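The Tadia Table Bowls and Spatula Set

Back in stock at the Nerketcombe shop, and we are very glad to see them again, because the shelf by the till has looked rather bare without them. If you were on the waiting list you should have had an email from us already (do have a look in your junk folder, that is where most of them seem to end up).

The Tadia set is made up of bowls and a serving spatula, and it was put together for the sort of meal where everything goes in the middle of the table and people help themselves. There is a deep round bowl in green for whatever you have most of, a smaller one in a pinkish red for the dressing or the nuts or the olive stones, and a shallow dish in a paler green that we find ourselves using for nearly everything, from sliced tomatoes to the post. The spatula is a light wooden one, with a flat end, and comes tucked in beside them.

We have been selling tableware from Zormont for seven years now, and of all the ranges we have carried this is the one people come back for. Quite often they come back for just the one piece — usually the small bowl, which does have a habit of going home with visitors — and so from this delivery onwards you can buy every piece singly as well as in the set. You asked for it often enough!

About the colours

The greens were a long time coming. Zormont sent us a whole tray of test tiles, and we left them on the counter for customers to pick over, and the two that kept being picked up were the two you see in the range today. The deep bowl has a rim that is slightly darker than the rest of it, so the edge stands out nicely when the bowl is full. The pinkish red was our own choice and we stuck to it through a certain amount of teasing. We do think it looks lovely next to the greens, particularly on a brown table, and it cheers up a plain weekday lunch no end.

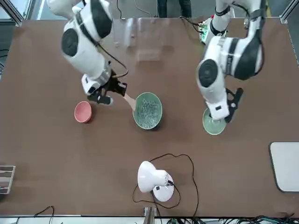
The deep bowl full of what look like chopped greens or sprouts, with the small bowl to the left, the shallow dish to the right and the spatula resting on the rim.

Filling the deep bowl

It takes a good heap of salad, slaw, couscous or chopped greens, and the rounded sides are a help when you come to toss things, as you can bring the spatula up and over without chasing half of it across the tablecloth. We like to put a little of the dressing in first, then the leaves, and then the rest of the dressing once everybody has sat down. For soft things like potato salad, slide the flat end right down the side and lift from underneath, and the potatoes will stay in one piece.

Glaze and finish

All the bowls are glazed ceramic, and each one is glazed by hand, which means that no two are quite alike. The inside of the small bowl is faintly ribbed, and you may find the ribbing a touch stronger on yours than on your neighbour's. Small differences in shade between one batch and the next are to be expected, so if you are matching pieces you bought before, please drop us a line and we will go through the shelf for the closest we have.

Washing and looking after

The bowls and the dish can go in the dishwasher, on the top rack if there is room. The spatula should be washed by hand in warm soapy water and dried upright, and it will thank you for a rub of food-safe oil every couple of months. Please don't leave it soaking overnight. None of the pieces should go in the oven or over a flame, and it is best to let a bowl come back to room temperature if it has been in the fridge.

Prices and delivery

Full set, boxed: £35
Spare spatula: £7
Other single pieces: please ask for the current price
Order code for the full set: 1,819

Orders are packed in shredded paper and card, with no plastic, and usually leave us within two working days. You can also collect from the shop in Nerketcombe, where we will happily unwrap everything so that you can check it over before you take it home. If something arrives chipped, keep the box and let us know, and we will send out a replacement.

The matching Valderrama serving platter is still with the makers and we expect it in December. We are taking names for it at the till and by email.

Page updated 10/8/20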